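Ruswood Churches to Share Teaching Program on Christian Unity

RUSWOOD – Eleven congregations from nine denominations will begin a shared teaching program in September on what churches can hold in common and where they may differ. The Ruswood Fellowship of Churches approved the program at its annual meeting.

The course, titled "One Table," will run for 26 weeks. Each congregation will teach the same Bible passage in the same week, using its own pastor or lay teachers. Small groups will mix members from different churches and meet in homes, church halls and the Navarrete Center.

"We are not asking anyone to give up their doctrine of baptism or their form of worship," said Rev. Tadeo Lucero, chair of the fellowship. "We are asking people to sit down with Christians from down the street and read Ephesians with them. Most of our members have never done that."
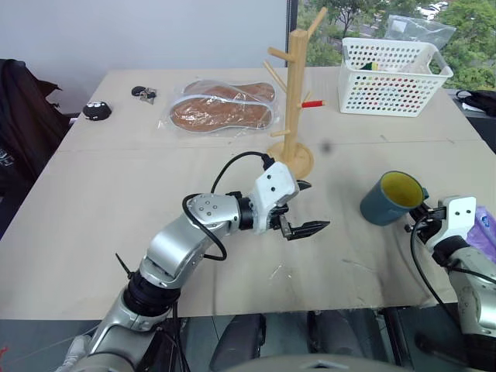
What the course covers

The opening sessions deal with the creeds and the authority of Scripture. Later sessions take up baptism, communion, church government and spiritual gifts. On these subjects each group will read short statements written by the participating churches and discuss them before closing in prayer.

Pastors will also meet every month at Ternemach Chapel to go over questions raised in the groups. Participating churches remain free to teach their own position from the pulpit at any time.

Rocío Durán, who edited the study guide, said the statements went through several drafts. "Each church had to be able to read its own page and say, yes, that is what we believe," she said. "Two of them were rewritten completely. The page on communion took the longest."

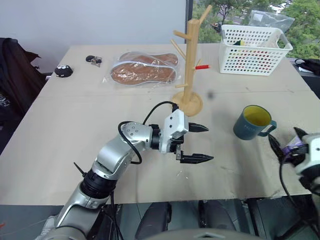
The study guide closes with a session on hospitality, based on Romans 14 and 15. Groups are asked to share a simple meal that evening and to talk about how Paul expected believers with different convictions to welcome one another. Hosts need only set out bread, soup and something hot to drink; a wooden mug tree like the one near the robotic arm will do for the cups. Children are welcome at this session, and a separate page of readings is provided for them.

How to take part

Places in the first mixed groups are limited to 75. Members of participating churches may sign up through their church office. People who do not attend a church may register with the fellowship directly. There is no charge, and printed guides will be given out at the first meeting.

Groups will meet at 7 p.m. A morning group at Trunden Road Church will be added if enough people ask for one.

Churches outside the fellowship that wish to use the guide may request a copy from the Ruswood Fellowship of Churches office.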